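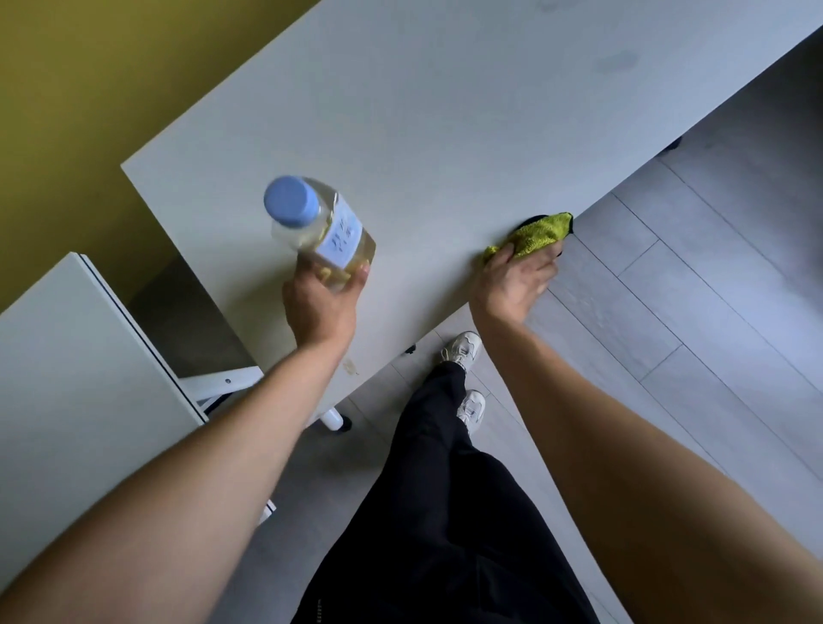

What should a wiping policy get judged on? Contact with the whole surface at a steady force, edges included, and very little else.

I've been saying this since July and I'm going to write it down so I can stop saying it in meetings. Our perception people love the big flat part of a desk. Easy plane fit, nice normals, coverage map goes green. Then the planner reaches the front edge and the whole thing falls apart. Plane ends. Planner says done.

People don't clean like that. One hand keeps hold of the bottle, the other goes along the edge with the cloth folded over it, palm pressing. No lookup table of surface normals. The cloth does half the control problem by being soft. We keep modeling it as a rigid pad becuase rigid pads are easy to simulate, and then we're surprised.

At Zukthorpe we had 2718 wiping clips and only 111 of them had an edge pass labeled as its own thing. The rest were just "wipe". One word for two different skills. Top is a coverage problem. Edge is a force problem with a coverage problem hiding inside it. Label them seperately or don't bother training on them, that's my view and Kyu-ri Myung has heard it enough.

Bheki Botha disagrees with me, fair enough. He wrote most of the Mabaso planner and thinks a long enough horizon sorts it out - give it more context, it learns the switch on its own. Maybe. We ran it at Fladusby for a week and it wiped the top 95 times in a row without going near an edge. Lovely trajectories. Dirty edge.

Also the second hand. Everyone wants to throw out the hand that isn't wiping. Mask it, drop those joints, halve the action space. I think that's a mistake. A hand holding a bottle is a constraint on everything the body can do, where you can lean, how far you reach, which way you can turn. Drop it and you get motions no loaded arm would make.

What I'd like from the tooling side, Kondedura or whatever replaces it:

contact labels, per hand, not per clip
a tag for cloth shape, even a crude one (flat, bunched, folded over)
stains scored before and after, on the edge too

None of it is expensive. Some 2000 clips relabeled by two people who know what they're looking at would get us further than another planner rewrite. Bheki can have his long horizon after that.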